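The sock bag

30 January 2026

We moved to Gramow in June and I have been folding laundry on the bed ever since, because the apartment has no other flat surface longer than a cutting board. The bed is a Brivik. It creaks when you put a towel on it.

My system, such as it is, goes like this. Shirts first, while I still care. Then towels, which are easy and make me feel competent. Then everything that belongs on a hanger and will go on the chair. Socks come last, at about the hour when a person should be asleep, and the bed is the one place they can't be left.

For years the unmatched ones lived in a canvas bag from Verstraete, the hardware store in Skedgate, which gave it to me for buying 7 dollars' worth of picture hooks. Last week I finally tipped it out. I had told people there were up to 500 socks in there. There were 306 fewer than I'd have guessed if you had woken me in the night, and still far too many for someone with two feet.

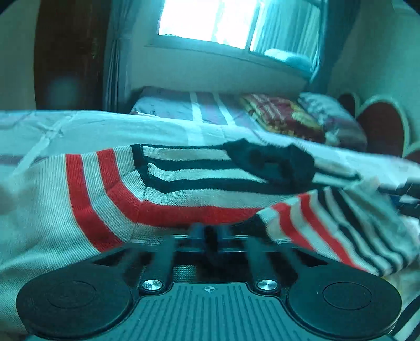

Striped socks are the worst of it. Plain black ones will pair with any other plain black one if the lighting is poor and you are late. Stripes want their own kind. I have a big cream one with two wide red bands on the leg, and then, as if a different person took over halfway, navy and cream stripes along the foot and a solid navy toe. You can't fudge a partner for that. I gave the striped ones their own stretch of sheet and spent five minutes turning heels the same way, which I recommend to anyone avoiding their taxes.

The rest went into the rag box under the sink. The bag is back on its hook, with one gray ankle sock in it already.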